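# The Basket Cure

*Two baskets, one table and the long war against the household pile*

Every home has a surface where things go to be forgotten. In mine it was a table by the wall, bought for eating at and soon given over to mail, batteries, one glove and a pear of uncertain age. I had tried the tidying books. They joined the pile.

What finally shifted it was a pair of wicker baskets from Rorholm, a home store out on the Dendmont road where the candles are arranged by mood. I went in for a lightbulb. I came out with baskets, and a conviction that I was about to become a different sort of person. (I still need the lightbulb.)

The theory of the two-basket table is simple enough to be insulting. One basket gets the fruit, the other gets the office. Anything that is neither has to leave the table by bedtime.
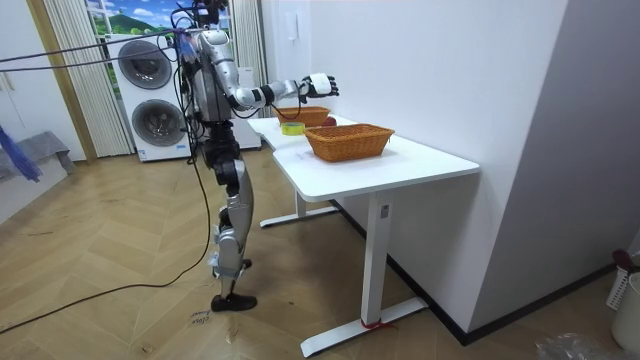 How big should a sorting basket be? Big enough for a week's worth of whatever it holds, and small enough that you can carry it to another room with one arm when company comes. Mine are 15 inches on the long side, and I wouldn't go over 17. Past that size a basket stops being storage and becomes a place to lose a sweater.

Shape matters more than I expected. Round baskets look lovely in catalogs and waste every corner of a table. Rectangles with sloping sides let you see what's at the bottom, which discourages the slow layering of receipts. Wicker also forgives. You can drop a stapler into it from a careless height and it makes a small, dry sound, nothing like the crash of the metal tray I used before.

Then there's the question of labels. The Pradeck school of home organizing, whose handbook I own and have mostly read, wants them printed, laminated and tied on with twine. I lasted one weekend under that regime. A pen and a sheet of paper do the same work, and when you change your mind you're out a sheet of paper.

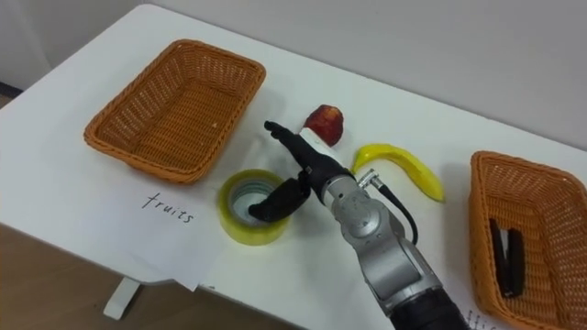
*Office supplies to the right, fruit to the left. The handwriting is part of the system.*

I should admit that the system has enemies. In my house the chief one is the item with dual citizenship. Is a lemon bought for cleaning still a fruit? Does a decorative gourd belong anywhere at all, come November? The Kermani method, a rival to Pradeck and far more severe, says to hold the thing in your hand and name its purpose out loud. I tried it with 10 objects and felt accused by most of them.

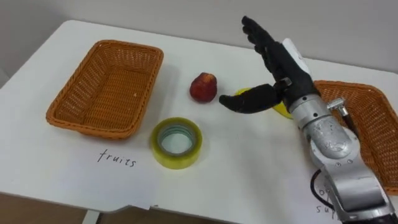
Tape is the hardest case. It belongs to the office by any reasonable law, and yet it gets used everywhere, so it wanders. A roll of packing tape lying flat out on the tabletop, with a small red fruit for a neighbor and an empty basket standing close by, is the classic midpoint of any sort: you know where both of them go, and there they still are. My rule now is to put the tape away first, before the easy stuff. The fruit will get put away regardless, if only by way of somebody's mouth.

As for my own table, it has been clear since spring, apart from the glove. I've started eating there again, and the mail has moved to the piano.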